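Lovuline: doorway passing with a tilted head camera

README for the simulation data, second release
Maintained by Jenő Bognár
Last changed 17th October

What this is

Lovuline is a set of simulated episodes in which a two-armed mobile robot has to get through a doorway or a narrow gap and reach a dining table on the other side. We made it to test one question: how much does a policy suffer when the head camera is not level? Most of our earlier policies were trained with the horizon flat and did badly as soon as the head rolled a little.

The method under test is called Grisach. It adds a small network that guesses the roll angle from a single view and passes that guess to the policy as an extra input. The image itself is left as it is. We tried turning the image upright first, and it cost us the corners, where the arms often are.

Contents

The release holds 699 episodes in the Clirkholm flat, our simulated home. They are split as follows:

Training: 600 episodes
Test: the other 99

Each episode is stored in its own folder with head camera views, joint positions for both arms, base velocity, gripper state and the true roll angle. Episodes stop when the base is inside the goal area or after 200 steps, whichever comes first. The step count is in the episode header — please read it from there and don't count files, as a few folders hold an extra view from the reset.

Folder names follow the old Tunstall pattern (house, start pose, seed). Tunstall was our first simulator set-up and nothing else from it is used here.

How the episodes were made

Start poses were drawn at random on the near side of the gap. Roll was fixed at the start of an episode and held until the end. A scripted planner with full knowledge of the map drove the base, and the arms were held forward in one of several set poses, with small noise added to each joint. There is no grasping in this release.

Results

We compared three policies on the test split. All used the same backbone and the same training budget.

Plain policy, level training views only: 31 of 99 reached the goal
Plain policy, tilted training views: 58 of 99
Grisach, tilted training views: 74 of 99

Most of the gain over the second policy comes from steep tilts. At small angles the two are hard to tell apart, and we would not claim a difference there. The level-only policy tends to steer towards whichever side the floor seems to run, and hits the door panel with a forearm.

We also ran Grisach with the true angle in place of the guess. It reached the goal in 77 of 99, so the guess is good enough for this task and we have stopped working on it.

Known problems

Episode 214 has a wrong roll value in its header. The views are fine. Leave it out if you train on the angle.

Shadows are soft and gray and the floor is very bright. We have not tested how this carries over to real cameras, and I would expect trouble.

The arms can hide part of the gap. We don't label when this happens.

Joint noise was drawn separately for each arm up to July. After that both arms share a seed. The header says which was used.

Sample views

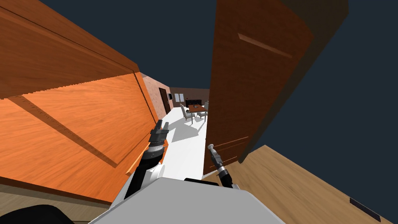
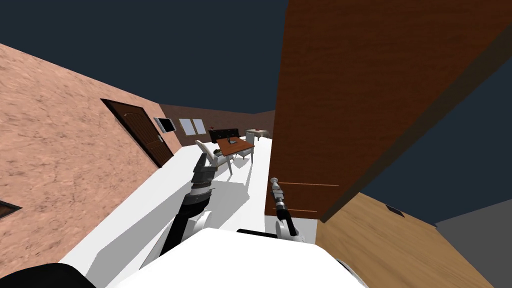 Head camera views from the Clirkholm flat, both tilted. First: the table seen through the gap between two door panels. Second: a wider view of the room, with the brown panel on the right.

Use

Free for research and teaching. If you publish numbers, please say which release you used and whether episode 214 was left out. Corrections to the headers can be sent to Jenő — give the folder name and not just the episode number.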